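Chapter 2
Home Textiles: Choosing a Bed Cover

When you finish this chapter you will be able to read a fabric label, compare two weaves by hand, and say which cover is suitable for a warm or a cold bedroom.

A bed cover is touched for many hours every night. For this reason we study first the feel of the cloth, and only later its color and price.
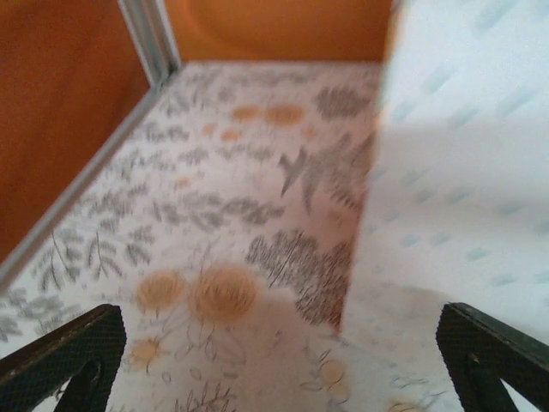 2.1 The weave

Plain weave is crisp and lets the air pass. Sateen is smoother and heavier – many people prefer it in winter. The Sarnodano cover, which we use in the exercises, is 100 percent cotton in plain weave.
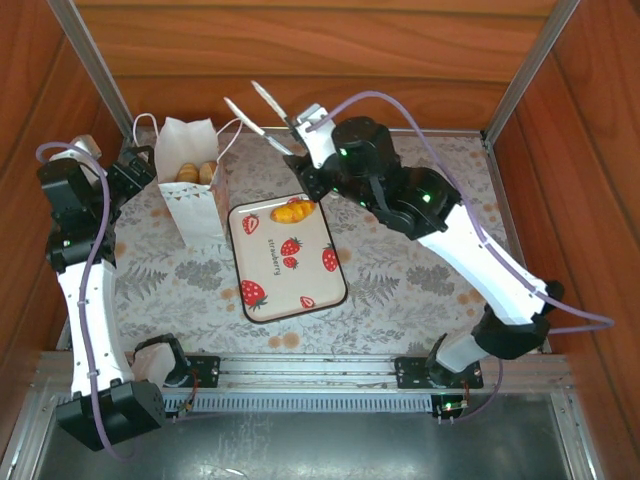
Print is the second question for a buyer. A large print looks restful on a wide bed, but on a pillow it is often cut in a bad place. Small and pale motifs are easier to match at the seam, for instance gray fern fronds with tan-orange dots on an off-white ground. Dark prints need more care in the first wash.

2.2 Washing and drying

Wash a new cover alone, inside out, and close the buttons. 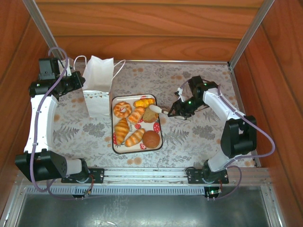 Department of Home Studies, Brostano College
Chapter text: Celeste Painemal

Dry the cover flat or on a line. Do not leave it folded while it is damp, even for one night.

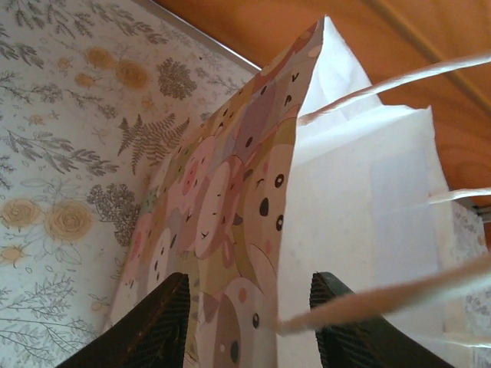 Covers for children are sold mostly by their picture, and the cloth comes second. Ask the pupil to feel the fabric with closed eyes before looking at the print. Cartoon animal faces in soft pink, beige and olive, such as those on the paper gift bag, please a small child and do not make the room too bright. The Isutier label, explained on page 22, tells if the dye is safe for the skin.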